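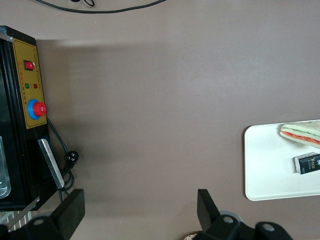
The controls and the lead, as far as I've got with it

Snack table upstairs: what to do with the yellow panel machine, and is my layout daft?

Posted in: Refreshments, Teas and Nibbles

crumpetlane
Joined: 22 Jan 2021

Hello all, long time since I posted a proper question so please bear with me, I do go on a bit. I look after the refreshments for the upstairs room at Bustora, over in Grurkdale, and in May we have our open afternoon, with 30 people expected if everybody who has said yes turns up (they never do, but you have to cater as if they will!). I've started laying things out early so I can live with it for a bit and change my mind, which my other half says is my favourite hobby.

Two things. The first is the machine. It came with a job lot of catering bits from the Trustness clearance, and there was no booklet in the box. It's black, with a mustard yellow panel on the front, a little red rocker switch at the top, a green light and a red light side by side, and a great big red knob on a blue ring lower down. The printing on the panel is minute, red and dark, and even with my reading glasses on I get as far as thinking I can make out a word and then I can't. It has a silver bar on it as well, and a clear plastic part. I haven't switched it on and I would sooner not until I know what I'm doing. Has anyone got one, and would you give it room on a snack table?

The second is the table, and I'll put that in a separate post because I've only just worked out how to add more than one.

marmaladebus

Ooh, lovely, a mystery! My first thought was some sort of sealer, for cups or bags, purely because of the bar. We had one at the old place that had a knob you turned up for heat and a pair of lights, and you waited for one of them before you did anything. Mine was cream, mind you, and a different shape altogether, so please don't take it as gospel. Is there a plate on the back or underneath? They usually put the model number somewhere you have to lie on the floor to read.

oldteaurn

I'd be surprised if it's a sealer. A big knob like that says timer or speed to me, and the clear plastic could be a guard or a lid on something that turns. But I'm guessing from a knob, and so is everyone else who's going to answer. Find the plate, look up the number, and get somebody who knows what they're doing to test it before it goes anywhere near a socket. Second-hand electrics with no booklet is how we lost the lights at our place in the middle of a raffle.

marmaladebus

Well, I did say not to take it as gospel! But yes, agreed on the testing.

crumpetlane

Thank you both. I've had a look underneath and there is a plate, but it's got a sticker over half of it which is not going to come off with a thumbnail. I'll have a go with some warm soapy water on a cloth (around the sticker, oldteaurn, nowhere near the works, before you shout). The plug is just lying on the table beside it and it can stay lying there.

Right, the table. I've put a brown cover on because the white one shows every drip, and I've tried to get everything where a person could reach it without leaning over somebody else's sandwich.

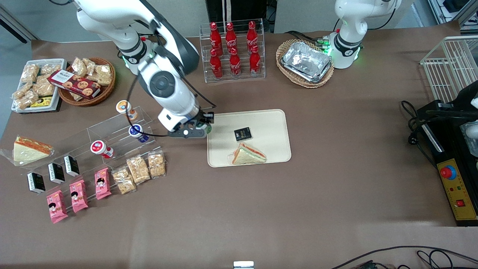
Where I've got to with the food: bars, bottles, basket, and the cream tray in the middle

The bottles are Coca-Cola, three at the back and three at the front in the clear rack, and I'm rather pleased with that rack. They used to stand in a huddle and somebody always knocked one over getting at the one behind. The snack bars are on the white tray, all individually wrapped, which I've been strict about ever since the flapjack incident. I've one wrapped sandwich out on the cream tray for now, with a little black packet, so I can see what a person's tray might look like when they've helped themselves. The wicker basket has a foil container in it, and that's the bit I'm least sure of.

Would you change anything? Be kind but be truthful.

pocketdoily

I love the basket! Please don't get rid of the basket. There's something about wicker that makes a table look as though somebody cared, and you so rarely see it now, everything's plastic tubs. But the foil has got to be smoothed out or swapped, my dear. When it's crumpled like that and filling the basket up it's the first thing my eye goes to, with all the light coming off it. A clean tea towel folded in there would do it, or one of those paper liners if you've food going straight in. We do ours with a gingham one and it goes in the wash with everything else.

oldteaurn

I'll disagree, in a friendly way. Foil wipes down or goes in the bin, and a tea towel in a bread basket is crumbs and butter by the second half hour. If hot things are going in there I'd keep the foil and buy a fresh container on the day, so it goes in nice and square. Nobody came to my do for the linen.

pocketdoily

I came to somebody's do for the linen once, and I'd go again.

fourpintjug

Hello, butting in. I do the catering side for the Bajwa building round the corner from you, so I know those upstairs rooms and how people move about in them. They come in, they go to the drinks first, every time, and then they stop dead with a bottle in one hand and block the food. So my advice would be to take the rack away from the top middle and put it right down at the far end, as the last thing they come to. Trays first, then sandwiches, then bars, then drinks. It felt all wrong to me the first time I did it, and then the queue moved along so nicely that I've never gone back.

I'd want more than the one rack too, but I expect you've got the rest of the bottles put by somewhere.

crumpetlane

I have, they're in the cupboard with the urn! The rack will just be topped up as we go. I hadn't thought about the drinks being last though, and now that you've said it I can picture exactly the jam we had last time, with everybody stuck by the bottles chatting and a poor lad at the back who never got to the food until the nice ones had gone. I'm going to try it your way.

marmaladebus

Can I put in a word for the other side? I like drinks in the middle, where you can get at them from either end. Once people have sat down they only come back for a drink, and if it's all down one end you get a second queue there. We put ours in the middle with the table pulled out from the wall so folk can go round both sides. Depends how much room you have, I suppose.

fourpintjug

That's fair. If you can get round both sides I'd probably do the same as you. With a table against a wall I'd stick to my guns.

crumpetlane

It'll be against the wall, I'm afraid. The sockets and the radiator between them don't leave me a lot of say in it.

biscuitledger

Sorry, only catching up with this one now, I've had the grandchildren. My worry would be labels. The sandwich is wrapped in clear plastic and I can see white bread and something orangey red along the edges, but I couldn't tell you what it is, and if I couldn't, neither can the person with an allergy. I can spot a small yellow and black label in amongst the bars, but that's no use to anyone if it's down in the pile. Put a little card by each thing, folded so it stands up, in letters you can read without bending down. I do mine in thick felt tip and keep them in an old envelope from one year to the next.

crumpetlane

Oh, that is a very good point and I'm cross with myself, I'm usually careful about that. Cards it is. I've got some cream card left over from the wedding invitations that'll match the tray, if that isn't being too fancy.

pocketdoily

It is not being too fancy. Nothing is too fancy.

oldteaurn

What about the machine, then? Whatever it turns out to be, I wouldn't have it on the same table as the food. Coiled lead, people reaching across, sleeves, bottles. Give it a small table of its own near the socket, or leave it in the cupboard this time and enjoy finding out what it does when there isn't a room full of guests watching you.

marmaladebus

For once I've got nothing to argue with there. Do tell us what the plate says though, I shall be thinking about it all evening otherwise.

crumpetlane

So, an update. The sticker has come up at one corner and there's a 4 and what could be a B, and then it tears. I've stopped before I make it worse, and there are four of us on the rota so I've asked the other three whether any of them has seen one before. It's going in the cupboard for the open afternoon, you've talked me round. I've moved the bars up next to the cream tray, put the rack at the far end, and had a trial walk along it with a plate in my hand like a lunatic. It's better, I think. The basket is staying, and I've bought a new foil container AND ironed a tea towel, and I'll see which one I like on the morning.

biscuitledger

Tea towel under the foil, so it shows round the edge?

pocketdoily

Oh, that's clever.

oldteaurn

I could live with that.

crumpetlane

Sold! Off to find the felt tips. If anybody does recognise that yellow panel, I'm keeping an eye on the thread, so please shout even if it's months from now.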